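Workshop > Notebook > Festival prints

2003-02-13

Print check for the Vidmont festival, second day. Reels 1 and 2 of the opening feature are on the bench. Reel 2 has a bad splice near the head, remade with tape. Perforation damage on the sound side for a few feet after it, still runs through the gate. Running time on the sheet says 81 minutes. I get less than that on the counter, so either the sheet is wrong or this is the shorter cut.

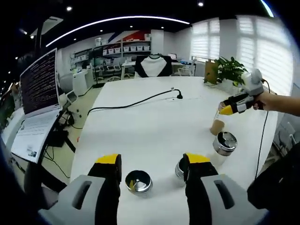

Capucine Perrin thinks it is the shorter cut. She wrote back that the export version lost the train station scene and that we should look for the join in reel 4 before we call the distributor. Will do that tomorrow.

Adeyemi short: leader missing at the tail, added 5 feet of black. Subtitles are burned in and readable. The can is rusted through at one side, moved the film to a new one and copied the label over by hand.

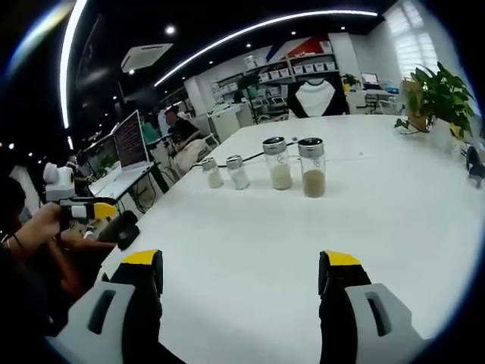

Reel order for the Drestilus program is still open. Tarcísio wants the seven shorts by length, shortest first, which gives the same kind of line as the four jars on the white table, small one at the left and big one at the end. I would put the silent one in the middle so the pianist gets a break on both sides. Ask him again in the morning.

Projector B: changed the exciter lamp, cleaned the gate. Slight flutter left in the sound. Belt?

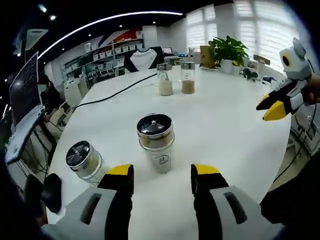

Labels for the cans need to be redone before shipping in March. Grease pencil rubs off and the last batch came back with titles missing. The faint logo low on the tall cup is about what our stamp looks like on the gray cans, so paper labels with black ink from now on, one on the lid and one on the side.

Still to do: reel 4, belt, call Flastitz about the missing trailer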